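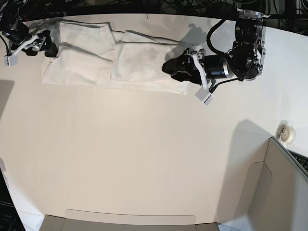
Finished season two of Trovside last night. Going to put my thoughts here while I still remember who is related to whom. Spoilers from the fourth post on.

If you haven't seen it: small harbor town, one ferry company, two families who both think they own it. Season one was the missing boat. Season two is the sale.

It's slower than the first one. Episodes run almost an hour and the first two could lose ten minutes each. Stick with it through the town meeting and you'll know if it's for you.

OK, spoilers. Old Pylypenko dies in the opening episode and the show doesn't tell you until the funeral. I went back to check and the last time we see him he's arguing over the price of diesel. Good choice.

Orysia Savchuk plays both the daughter and, in the flashbacks, the grandmother. I didn't catch it until the credits of episode 3. Different voice, different walk.

Tane Mudgway has less to do this year. Graden spends most of the season in an office signing things. He was the best part of season one, so that's a strange use of him.

He does get the scene on the slipway in episode 6, though — four minutes, no music, and he barely talks. Best scene of the season for me.

The Fillell plot didn't work. She comes to town to buy the company, says she has 28 days, and then the deadline passes between episodes. Did I miss a line somewhere?

Rocío Marín wrote episodes 4 and 7 and you can tell. People interrupt each other. The kitchen fight in 7 sounds like a family that has had the same fight before.

Still don't know what was in the locker. They showed the key three times. I assume that's being saved.

The finale leaves the ferry halfway across with both families on board and the radio out. I was annoyed for an evening. Now I think it's a fair place to stop.

Ranking so far: 7, 6, 4, 1, 8, 3, 5, 2. I could be talked into moving 1 up.

Correction to the post about the grandmother: it's the end of episode 2, not 3. Thanks to the two people who wrote in.

Season three starts filming in July, according to the director's newsletter. No word on whether Mudgway is back. I'm starting season one again tonight with my sister, who has promised not to look anything up.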